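**Equipment planning meeting, bimanual cell**
Estbridge, ground floor meeting room
October 30, 2026

Present: Serena Amato (chair), Igor Michalík, Euan Pollock, Xolani Matlala (minutes)
Apologies: Primo Bianchini

**1. Minutes of the last meeting**

Agreed with one correction. The quote from Jirkach was for gripper fingers only, and did not include the mounting plates.

**2. Second table for Kavum**

IM went through the request. Kavum needs a second two-arm table by April if the sorting and placing tasks are to run alongside the current ones. He would like the new one built to the same layout as the existing table: butcher-block top, black extrusion frame, one arm from each side, workstation to the right.

EP asked if a cheaper top would do. IM would prefer to keep the surface the same so that recordings from the two tables can be used together. SA content with this provided the price of the top is shown separately in the order.

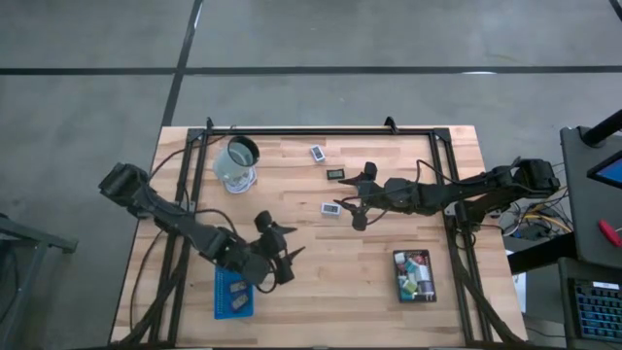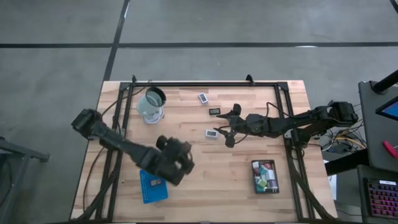

*Existing table with both arms over the work surface, small digital displays and box of coloured pieces laid out.*

EP raised the cabling on the right-hand side, between the table and the workstation. He wants cable trunking priced for both tables. Agreed.

**3. Arms and grippers**

Two suppliers have replied. Mitsotakis-Vlachou can deliver a matched pair of arms in 9 weeks from order. Jirkach is cheaper on the grippers but will not hold the price past the end of the year. XM noted that mixing suppliers would mean a second service contract.

Decision: arms from Mitsotakis-Vlachou, grippers from Jirkach, subject to PB confirming that the wrist flanges match. If they do not, both items go to Mitsotakis-Vlachou.

Spare fingers: IM asked for 2 sets per gripper. Approved.

**4. Small items**

- Extrusion and brackets: 232 euros, from the existing stock account.
- Task objects (trays, displays, small blocks): 58 euros. SA asked that these be bought in one go so both tables have the same ones.
- Floor tape: enough left in the store.
- Screwdrivers: EP to check what is in the drawers before anything is ordered.

**5. Floor space**

The second table would go on the far side of the bay. EP has measured and it fits with the workstation on the right, but the walkway would be narrow at one corner. He will mark it out on the floor before the order is placed. Power is sufficient. Network needs one more drop, not yet priced.

**6. Actions**

| Action | Who |
|---|---|
| Confirm wrist flange dimensions with both suppliers | PB |
| Price trunking for both tables | EP |
| Mark out second table position | EP |
| Get a price for the network drop | XM |
| Draft purchase order, top as a separate line | IM |
| Sign off once flange check is back | SA |

**7. Any other business**

XM asked who holds the key to the parts store. SA has it and will get a copy cut.

Next meeting to be called when PB has replied on the flanges.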